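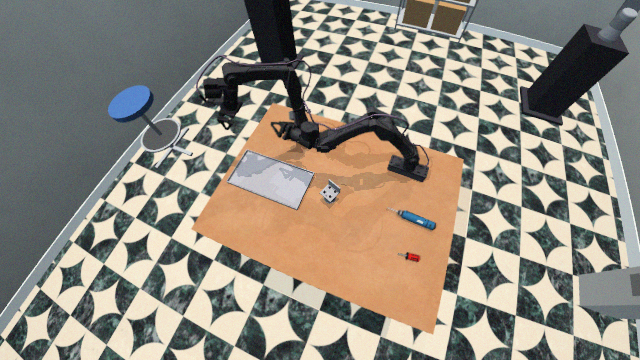
Re: [ullwood-users] Rebuild of date index skips records after an import
Date: 1 Dec 2025

> We imported the Hultthorpe parish catalog last week and ran the
> index rebuild overnight. The log says it finished cleanly, but
> searching by year returns only 564 records. The source file has 614.
> Title search finds every one of them. Is there a limit on the
> date index that I have missed in the manual? We are on the July
> release, default settings, one import job.

There is no limit on the date index. The 50 missing records almost certainly have a date field that the parser read as text. Title search doesn't touch that field, so they still show up there.

The rebuild treats an unreadable date as empty and moves on. It does not count as an error, and so the log ends with "finished". You can get the list by setting the log level to 5 before the rebuild and looking for lines that start with DATE-SKIP. Each line gives the record number and the raw value.

In our own Birhane import the skipped values fell into a few groups:

Year ranges with a long dash between the two years. The parser accepts a plain hyphen only.

Years with a leading "c" or "ca" and no space after it. With a space they are read correctly.

Regnal years. These are never going to parse and need a second field.

Trailing blanks from a spreadsheet export. The parser trims up to 20 characters and gives up on anything longer – fixed-width exports run into this all the time.

The first and last can be fixed on the way in with a replace rule in the import profile. Put the rule in the pre-parse section. If it goes in the post-parse section it runs without complaint and changes nothing, as the date has already been thrown out by then. The manual has the two sections the wrong way round in the table, though the text under it is right.

Once the profile is changed you need to import again. A rebuild alone works from the stored values, and those were saved empty. Use the update mode and match on the record number, otherwise you will end up with duplicates. Any notes added by hand since the first import are kept in update mode, but attached files are not relinked if the path has changed. Export the file table first.

For the regnal years we added a field called date_display for the original wording and typed a plain year into the normal field. Nindico reads date_display if it is present, so nothing else had to change on the public side.

If level 5 shows no DATE-SKIP lines at all, please post the import profile and one of the missing records in raw form. That would be a different problem and I would want to see the field order.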